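December, afternoon, started writing at the bench and finished with coffee

Cloths and the table cover, continued from the last page.

The new cloths from Kidach finally got washed and I've been pulling them out of the bag one at a time like a kid with candy. I really like them! They're softer than the Brorberg ones and they hold a fold for a second or two before giving up, which the old ones never did. Nithin says they feel like a cheap bathrobe. He's right, but I mean it as praise.

Wash was on warm with half the usual detergent, no softener, then 30 minutes in the dryer on low. Jarmila wanted them line dried and I overruled her (sorry, Jarmila, we only have the one rack and your aprons are on it). There was lint in the filter, more than 48 hours' worth of sweater if you ask me, so please empty it before the next load.

What I wanted to look at today was the edges. The pile side is easy, you just look for the bright color, but the underside is much duller and I kept losing track of which way up a corner was once it rolled. And they do roll! Hang one up and the bottom corner goes straight under itself.

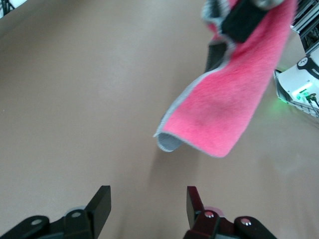 Pink cloth hanging. Gray-blue stitching down the left side, corner curled under at the lower left, little thread end poking out.

That stitching is nice and close, so I'm not worried about it coming undone, but I do want the thread ends trimmed before we use these any more. Small scissors, the ones with the tape on the handle, in the drawer under the kettle. Snip near the knot and leave the knot alone. I cut one too short on a Brorberg cloth last winter and had a bald hem by lunch.

I also tried pressing a corner flat under a stack of catalogs while I answered email. It stayed flat until I picked it up – then rolled again, same direction. Maybe a cool iron on the underside? Guðlaug has an iron at home and has been promising to bring it in for weeks. Writing it down here so there's a record of the promise.

On to the cover. I'm happier with the brown than I expected. The pink stands out against it and I don't get the glare I used to complain about at every meeting. It shows shadows a bit, and it takes a wrinkle at the back however much I tug.

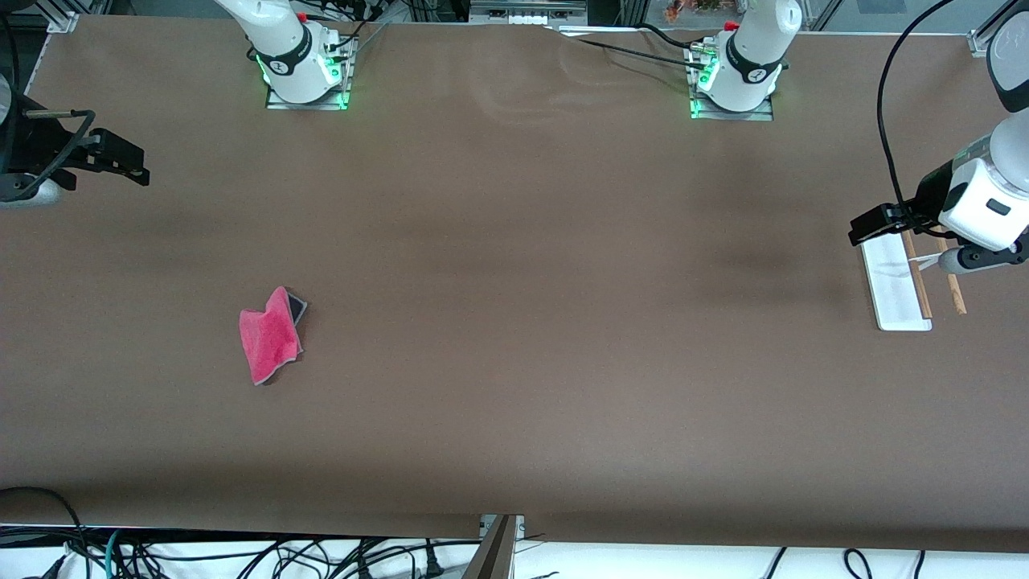 Brown cover on the big table, white board lying on the right. A few creases near the back, top center.

I've smoothed the creases by hand and they don't want to go. Nanna thinks it should come off completely and be laid again from the back edge forward, two people, one pulling and one with a ruler. Fine by me, but I'd like it done first thing in the morning and not at the end of the day when we're all grumpy.

The white board can stay. I wiped it down with a damp rag and a drop of dish soap. If anybody wants a second one, ask Ea, she ordered ours from Bergmann and still has the sheet with the sizes.

To do:
Trim threads on all the pink cloths
Nag Guðlaug (iron)
Re-lay the cover with Nanna
Tidy the cables along the front, they've spread out again
Return Jarmila's clothespins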